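Home | Projects | Parts lists | About

The practice board

Most of January went to wiring. Since then the two arms have been bolted to their stands in the shared shop on Plunstead, and Dénes Katona and I have been getting the hands to do something useful. He writes the control code and I print the fixtures.

The hands came first in the budget and the board came last, so the board is cheap. I drew the plates in an evening and printed them at home over a weekend. Two of the pegs came out oversize and I sanded them by hand. The slot took 3 tries.
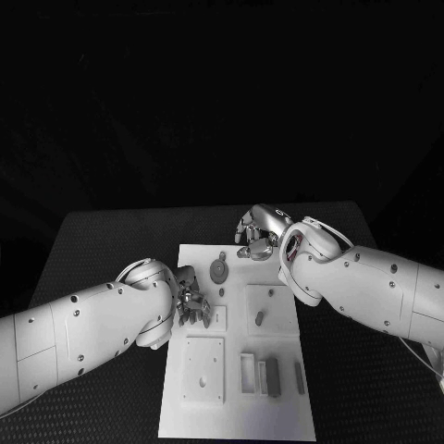 Durnmont, 13 July 2018

We moved the board in between the arms tonight and brought both hands down over it. The left one goes to the small plate with the slot. The right one works near the top, by the round disk. The larger square plates, the tray and the blocks are for later, when the pegs are reliable.

The dark textured mat stays. Dénes wanted bare table, but the board slid on it every time a finger pushed sideways.

Cables are still on the outside of both arms. I want to clip them down closer to the shells before we try anything faster. I also need to slow the wrist moves by 20 percent, and write down the board position so we can put it back after cleaning.

Next session is the peg by the disk, right hand only.

Filed under: Robot arms, Shop notes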